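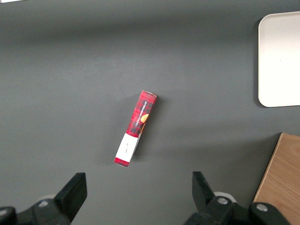
From: Wekesa Lema
To: bench-equipment list
Subject: Re: Second gripper set or spare fingers?

Veronika Egger wrote:
> I have to hand in the equipment request for July and I still have two
> versions of it. One has a complete second pair of grippers from Kuster
> for 1852 euros. The other has only spare fingers, 448 euros for the
> pair, and leaves the rest for trays and cables. Which one do people
> who work at the table every day want? Also, does anyone still need
> the larger cabinet from Plakby?

Veronika,

I would take the spare fingers. In the last 500 runs we changed fingers 11 times and never changed a gripper body. The fingers wear at the tips, mostly from box edges and from the side walls of the drawer. The mounting plates are fine.

Kilian wants the full set so that a swap takes less time. I timed it with him. Changing both fingers is a matter of a few screws, and the calibration afterward has to be done either way. If we buy the full set we also need two more wrist cables, and those are not in the Kuster quote. Please ask them before you compare the totals.

On the cabinet, no. The small one is enough for the drawer task. The bigger Plakby one would take up the part of the table where we put the tray, and the left arm would have less room to come in from the side.
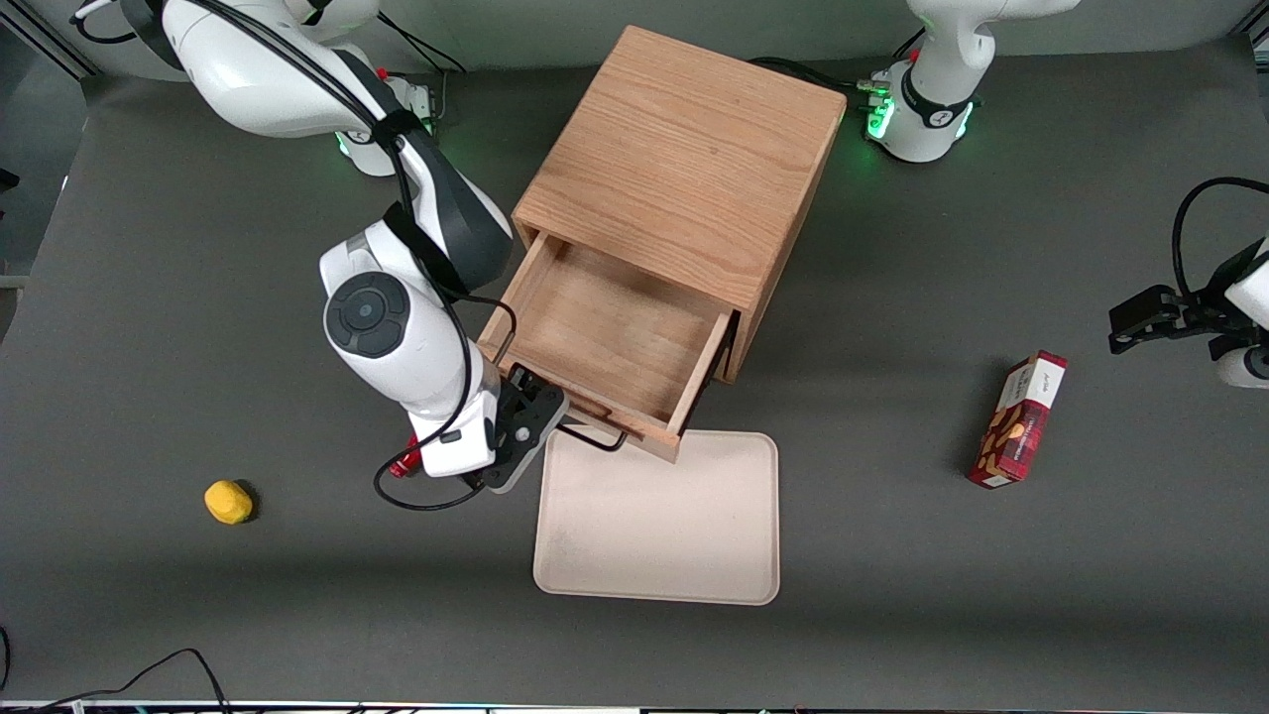

Page last changed: 2022-05-01

With the drawer open, the tray sits right up against it. That is the spacing we have planned the task for, and I don't want to redo it for a cabinet with a deeper drawer.

Things I would add to the request, in this order:

1. Cable clips for both arms. The cable on the right arm hangs in a loop under the wrist, and I would like it held closer to the forearm.
2. Two more trays of the same kind. Lekex has them, but check the rim height, they have changed it before.
3. A small amount for groceries. Shortbread boxes get soft at the corners after enough grasps and we go through them. Ferenc has been paying for these himself and should get the money back.

The service contract with Endberg is a separate line and comes out of next year's budget. Mahfuz has the paperwork for that one.

If there is money left after all this, put it toward a second pair of fingers and leave the grippers for next year.

Wekesa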